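4. Setting play limits on the Govilero console

Play limits control how long a child profile can stay in a game. They apply to games only. Messages, the store and the settings menu are handled separately (see section 6).

4.1 Before you start

You will need the parent PIN and a console that is connected to the internet. Limits cannot be set from a child profile.

1. Press the Home button and select Profiles.
2. Select the child profile, then Play Limits.
3. Enter the parent PIN and press Confirm.

Note: After three wrong entries the PIN screen locks for 12 minutes. Switching the console off does not shorten the lock.

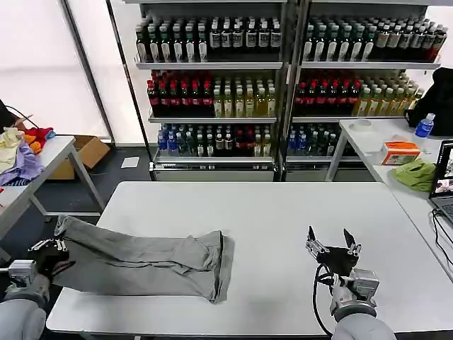
4.2 Setting a daily limit

1. Select Daily Limit, then New.
2. Choose the days to which the limit applies.
3. Set the time in minutes. The highest value accepted is 700.
4. Choose what happens when the time runs out: Warn Only or Close Game.
5. Press Save. The new limit takes effect at midnight, or at once if you tick Apply Now.

Caution: Close Game ends the session without saving. Games with no autosave will lose all progress made after the last manual save.

A warning is shown before the limit is reached. On Fivuditz controllers it is also given as a short vibration — this can be turned off under Accessories.

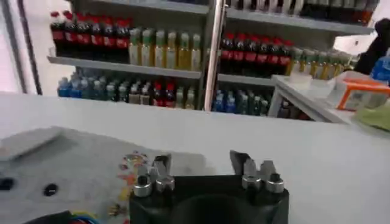
4.3 Reading the play log

1. From Play Limits, select Log.
2. Use the shoulder buttons to move between weeks.
3. To keep a copy, select Export and insert a USB drive.

The log holds 200 sessions. Older entries are overwritten, starting with the earliest. Time spent on a pause screen is counted as play unless Ignore Pauses is switched on.

Note: Sessions played offline are added to the log when the console next connects. Until then the remaining time shown in the parent app may be too high.

To remove a limit, highlight it in the list, press Options and select Delete.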